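**Desde la mesa de trabajo: cables, cajitas y una lámpara que se queda**

¡Hola otra vez! En enero me entra siempre la fiebre de ordenar, y este año le ha tocado a la mesa grande, la de listones de madera clara, que llevaba meses haciendo de almacén. Trinidad Macapagal me lo pidió con mucha educación (tres veces) y al final me puse a ello una tarde, con café y la radio bajita.

Empecé por el fondo. La lámpara del globo blanco no se mueve de ahí, me niego, es lo más bonito que tenemos. Al lado dejé la bandeja azul, que me viene de maravilla para las cosas planas que siempre acaban perdidas debajo de otras.

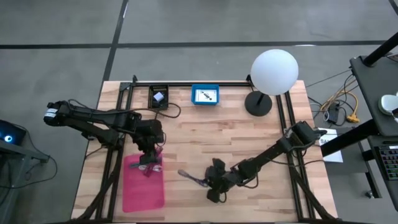
*La mesa con la lámpara de globo, la bandeja azul y la esterilla rosa translúcida.*

Luego vinieron las cajas pequeñas. ¡Qué manía tengo de guardarlas todas! Mi norma nueva es sencilla: si en la caja cabe algo que usamos, se queda con una etiqueta; si no, al cartón. De las que vinieron con el pedido de Abella he salvado unas cuantas, y estoy muy contenta con mi autocontrol.
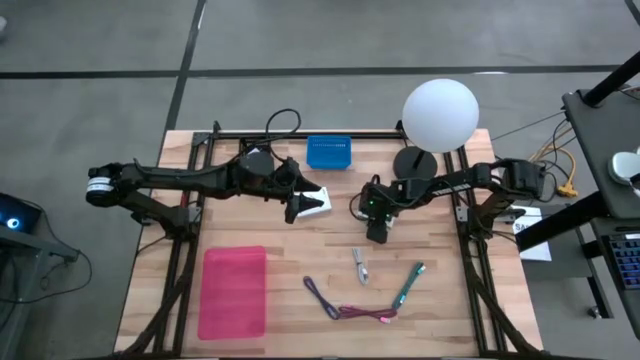 *Una cajita blanca con marcas verdes, en plena mesa.*

Lo peor, como siempre, los enchufes y adaptadores. En el cajón de Groltden había de todo, mezclado con pilas y gomas elásticas, y yo ya no sabía qué iba con qué. Ahora cada adaptador va con su aparato, y los que se quedan sueltos pasan a una bolsa aparte.

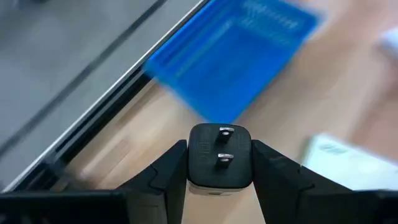
Si alguien echa de menos un cargador, que me escriba antes de que acabe el mes y lo busco en la bolsa. También me sobran 17 bridas de velcro, de las anchas, para quien las quiera. El mes que viene me meto con el armario de Lukama, así que se aceptan ánimos, galletas y cajas con tapa (¡pero vacías, por favor!).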